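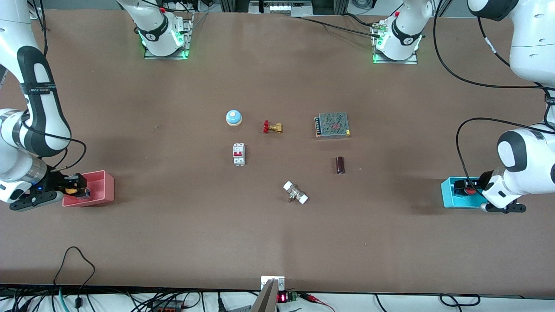 Brands > Food and drink > Savory snacks > Lomance

Lomance

Lomance is a brand of baked chickpea crackers made in Pumuddale and owned by the Benmoussa food group. Sold in tall paper-sided cartons, in four flavors. Best known outside its home region for the "Pass It Down" advertising campaign and the argument that followed it. The name is usually said with the stress on the first syllable, though the company's own radio spots put it on the second.

Origins

The cracker began as a bakery side product. Serpil Bozkurt ran a flatbread shop on the edge of Pumuddale and was baking chickpea dough into thin sheets for restaurants, the broken sheets going into bags by the register. Price 59 cents, handwritten label. The bags outsold the bread on most mornings and Bozkurt moved the whole back oven over to them.

The first printed label read "Lo Mance Crackers", two words. Where the name came from is not settled. Bozkurt has given it in interviews as a child's mispronunciation of "romance". An early supplier's invoice spells it Lomanse, which has led some packaging collectors to argue for a family name further back. No one has produced one.

Early flavors were plain salt and a lemon-and-cumin seasoning mixed by hand. Lemon and cumin was droped within a short time, brought back, then renamed Bright Lemon with the cumin cut by half. Older customers still complain about this.

Product

Each cracker is a rectangle with one scalloped side, the result of a worn cutting roller in the original shop. When the roller was replaced the shape was kept on purpose and is now a registered mark.

Ingredients are chickpea flour, sunflower oil, rice flour, salt and seasoning. Rice flour was added when production moved to a tunnel oven. The older recipe cracked along the belt.

Current range:

- Sea Salt
- Bright Lemon
- Smoked Paprika
- Onion Seed

Limited flavors appear in May for the picnic season and are gone by the end of summer. Past ones include Pickle Brine, Brown Butter and a sweet version with cinnamon, the last not repeated. A 500-gram catering bag is sold to cafes and hotels in Sea Salt only.

Purchase by Benmoussa

Benmoussa, until then mainly a maker of canned vegetables and dips, bought the brand from Bozkurt after supplying it with chickpea flour for several seasons. Terms not made public. Bozkurt stayed on as recipe adviser and kept the bread shop, which still sells broken crackers by the bag at a price above 59 cents.

Under Benmoussa the plastic bag was replaced with the carton. The change was run by Wenche Hägglund, then head of packaging, who wanted a pack that could stand on a table during a meal and be passed around. Early cartons had a tear strip that came off crooked, leaving the liner hard to close. The strip was moved to the back panel and a paper tab added. Hägglund later called the first version "a very handsome box that you needed scissors for".

Advertising

Early advertising

For its first years under Benmoussa the brand did almost no paid advertising. Shelf cards, sampling tables in supermarkets, a sponsorship of the Pumuddale evening market. One local radio spot, read by Bozkurt herself in a single take, ran for so long that parts of it were quoted back to her by customers.

"Pass It Down"

The first full campaign across television, posters and online video was handled by the agency Clilham. Creative direction by Sølve Engebretsen, with music by Aurélien Leblanc. The main film shows a carton traveling along a very long dinner table, each guest taking a cracker and passing it on, until it reaches a grandmother at the far end who finds it empty and sends it back. No dialog until the closing line, "Pass it down. Then buy another." Leblanc's tune, played on accordion and hand claps, was released as a ringtone.

Poster versions used a single pair of hands and a carton, with short lines such as "Not the whole row, Martin." The posters ran at bus shelters and train platforms. A shorter edit of the film was made for cinemas with a different ending, in which the grandmother has a second carton under the table. This edit is generally the better liked and replaced the original on television in the second burst.

In trade interviews Engebretsen described the brief as one page long, most of it about the shape of the cracker. The team had first worked up a route about the scalloped side, with a cartoon set at the seaside. It was shelved after testing, viewers took the product for a children's snack.

"Less than a chip" dispute

A line in the online ads, "Less fuss than a chip, less fat than one too", drew complaints from a potato chip maker and from several viewers. The claim compared Sea Salt crackers with an average of fried chips and the small print did not name which. Benmoussa's position was that the comparison was fair by weight. The second half of the line was pulled from the online films and the posters that carried it were pasted over with a version reading only "Less fuss than a chip".

Cadi Hopkin, a columnist on food marketing, wrote that the fuss had done more for the brand than the media spend, a view Benmoussa's sales team did not share in public. Hopkin also pointed out that the cracker had sold for years with no health claim at all and hardly needed one. Later campaigns have kept away from nutrition altogether, apart from the required panel on the pack.

Later campaigns

A follow up, "Pass It Up", reversed the table idea with a stadium crowd handing a carton toward the top row. Critical response cooler. It was shot in poor weather and the rain was left in. Leblanc's tune returned with a brass band. After this the account was put out to pitch and Clilham held on to it, with a smaller budget and more of it in stores.

More recent work has been mainly on-pack: recipe cards printed inside the carton, and a promotion in which a missing scallop on a paper cracker won a year's supply. Claims on the promotion ran past its closing time of midnight owing to an error on the web form, and the late entries were honored.

Distribution

Sold first in Pumuddale and nearby towns through independent grocers. After the purchase it was taken into 810 supermarkets, most of them on the cracker shelf. Benmoussa pushed to have it moved beside the dips, which it also makes, and a shared display was tried with a small tray holding both. Stores reported the trays were emptied of crackers and left full of dip. The tray was redesigned with the dip in front.

Export is limited. The paper carton does not hold up well in humid storage, and a foil-lined version made for shipping costs more per pack. A small range is sold in airport shops under the same name with the flavor text enlarged.

Reception

Reviewers have mostly praised the texture and the Onion Seed flavor. Smoked Paprika is considered too sweet by some. The carton has its critics too, mainly over the liner, wich goes soft once opened, and over the amount of space above the crackers. Benmoussa prints a fill line inside the carton in answer to this. The fill line has itself been the subject of complaints.

In Pumuddale the broken crackers are crumbled over soup or used as a coating for fried cheese. The second use was picked up on a recipe card. The card credits Bozkurt's shop.

See also

Chickpea flour
Snack food packaging
Slogans in food advertising
Comparative advertising

Related articles

Benmoussa (food group)
Clilham (advertising agency)
Pumuddale evening market
Seasonal and limited flavors
Aurélien Leblanc: works for advertising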